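The Last Ferry to Sivisholm

So I missed it. By two minutes! I came pounding down the ramp at Gorklow with my bag banging on my hip, and there was the ferry, all lit up and sliding off like it had never heard of me.

The only other person on the dock was a woman on a folded blanket, peeling an orange.

"Next one's at 8," she said. "In the morning."

Her name was Anoma Liyanage and she had missed it on purpose. Her sister was getting married over on the island that Saturday, and Anoma had promised a speech, and the speech was (her words) a dead fish. She'd been working on it for 19 days. She read me the first page under the dock light and I laughed in all the wrong places, which made her laugh too, and then we were both freezing — November, no gloves — so we went looking for a room.

The Hasto had one left, with two beds, for 40 a head. We took it. I threw out the line about the swans. She fought me for the line about the swans. Around midnight she started telling me how her sister once walked home barefoot in the rain so Anoma could have the dry shoes, and I said, well, why isn't that in there?

She just stared at me. Then she asked for my pen.

There was a big pale surface with plenty of bare space on it, a pair of shiny camouflage boxes off to one side, and I remember thinking that's where I'd spread out the pages.
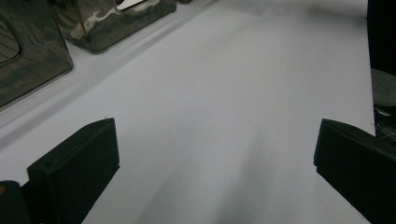
Morning

We made the boat. I was only supposed to be going over to see a man named Lema about a used accordion, but I ended up at the wedding in my travel sweater, third row. The swans were back in. I cried anyway.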